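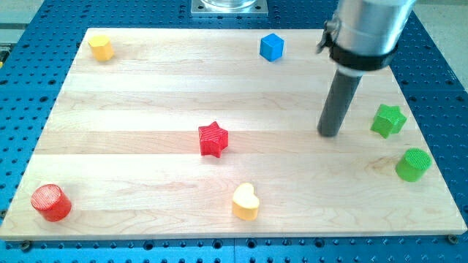
Rarnton shape blocks: progress report
To: Boglárka Veres
From: Levente Pálfi
Mar 27, 2026

Work since October has gone into the blocks and the play boards. We have finished 100 block sets out of the 196 covered by the grant. Each set goes out with one maple board, glued up from strips and sanded on both faces.

The colours are settled at red, yellow, blue and green. Shapes include a star, a heart, a cube and a cylinder. Ákos Bíró asked whether the ridges on the top of the stars should be smoothed off. We would like to keep them, as the children at the Magsi centre ran their fingers over them and the staff there asked for more of the same.

Boards are the slow part. Prolwood delivered the first lot of maple late, and 16 boards opened along a glue seam and had to be redone. Erzsébet Bárány has changed the clamping time and we have had no failures in the latest lot.

Spending on timber is $797 over the budget line. We can cover this from the freight allowance if you agree to the transfer.

Still to do:
Remaining block sets and boards
Storage bags (quote requested from Wovance)
Second visit to Magsi, with Baldur Hafþórsson
Care sheet for centre staff, in draft

Please let me know about the transfer before we place the next timber order.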